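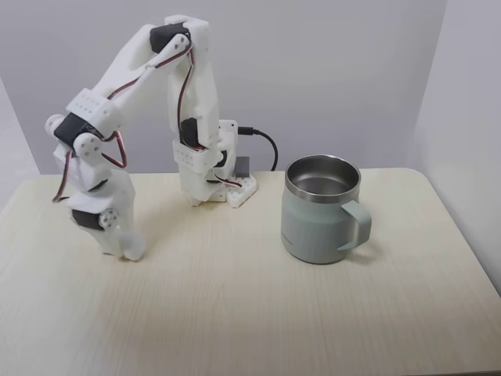

Small robot arms go to school at Nollberg

A back workroom at Nollberg has become the busiest spot in the building this spring, and the pupils are made of printed plastic. The makers' club has been recording examples for a learning system called Cluvik, and in March the collection passed 300 finished recordings. The count on the whiteboard stood at 372 when we stopped by.

Each recording is one short try at one small job, done by a person steering the arm from start to finish. Pick up the white roll and put it in the mug. Move the mug to the other side of the table. Touch the rim and back off. The arm's joint positions are saved along with the video, and later the whole pile goes to the training computer, where Cluvik tries to work out what the person was doing and how to do it again with no hand on the controls.

"You sit down thinking it will be dull, and then an hour is gone," said Laine Rebane, who has steered more of the recordings than anyone else in the club. "You start to care about how you come in on the mug. Do I come from the left? Do I go high and drop down? The arm will learn my habits, so I want them to be good ones!"

The arms themselves are a treat to look at close up. The parts are white and 3D-printed, the joints are black hobby servos, and the wiring runs along the outside where you can follow it with a finger. When a servo gives out, a member swaps in a new one and the session goes on. Ivars Rimkutė, who drew up the recording plan, likes that there is so little to hide. He learned the trade on big factory machines behind fences and says he never got this near to one while it was moving.

His plan is simple enough to fit on a card taped to the door. The mug gets a new spot before every try, and its handle gets turned a new way. The roll is dropped anywhere the gripper can get to. After 15 tries the person at the controls hands over to someone else, so the system sees different styles – the slow and careful ones, the quick ones, and the ones who overshoot and come back.

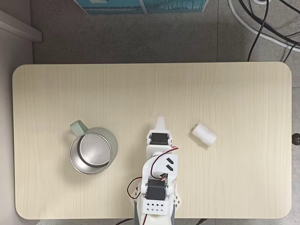 Mistakes stay in

One thing that surprised us is how little gets thrown away. If the gripper misses and the person fixes it, the recording is kept and marked with a note. Rimkutė wants plenty of those. An arm that has only seen perfect tries has no idea what to do after a bad one, he said, and he would sooner have 66 messy recordings with a good recovery in them than the same number of clean ones.

What does get deleted is anything where the video and the joint positions drift apart. A small program named Costier checks for that each evening at 7, and the members have grown a little afraid of its reports. Rebane lost most of one evening's work to it early on. She redid it the next night and says the second batch was better anyway.

First tests

Cluvik has had two test runs so far. In the first, the arm reached for the mug, stopped well short and stayed there, humming. The second was far more fun: it went straight to the roll, closed on it, lifted it and carried it halfway to the mug before letting go. There was a lot of shouting in the workroom. The roll went under a cabinet and had to be fished out with a ruler.

The next round adds a spoon and a folded cloth, both of which the club expects to be much harder. Cloth never lands the same way twice, and the spoon lies very flat on the table – Rebane has been practicing with it already and is still looking for a good angle.

A second club, at Zariņš, is printing parts for an arm of its own and plans to record the same jobs, so the two sets can be joined. Anyone who wants to try the controls can come by the Nollberg workroom between 5 and 7 in the evening. No experience is needed, and new people get the mug first.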